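Chapter 5
What We Drink From: Bottles, Cans and Other Packaging

Think back over your day so far and try to remember every drink you have had. There was perhaps a mug of tea first thing, then some water on the bus, and very likely something fizzy with lunch. We remember the drink, if we remember anything at all, and hardly ever the thing it came in – and yet a good deal of thought went into that container long before it reached your hand.

In this chapter we shall be spending our time with two old friends, the plastic bottle and the metal can. You will meet them again in the Clesholm case study on page 200, where a small town tries to sort out its recycling, so it is well worth getting to know them properly now. Have your notebook beside you as you read, and do please stop and handle the real thing whenever you can. Squeeze an empty bottle. Run a thumb round the rim of a can (gently!) and feel how the metal has been folded over.

Notice too how each one behaves on a flat surface. A can is short and stands up happily on its base, and once the tab has been opened you would hardly want it any other way. A bottle with its cap on can lie on its side and come to no harm, though it may well roll off if the table slopes.

Figure 5.1 A bottle of water on its side and an opened can of Coca-Cola standing upright.

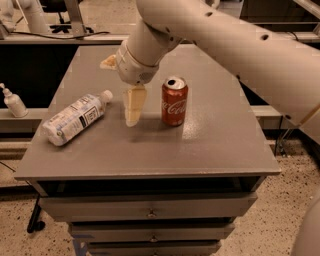 Before you begin

Find one bottle and one can at home or at school. Draw each from the side, label the parts you already know, and leave plenty of room – you will be adding more labels when we reach the Bellthorpe activity.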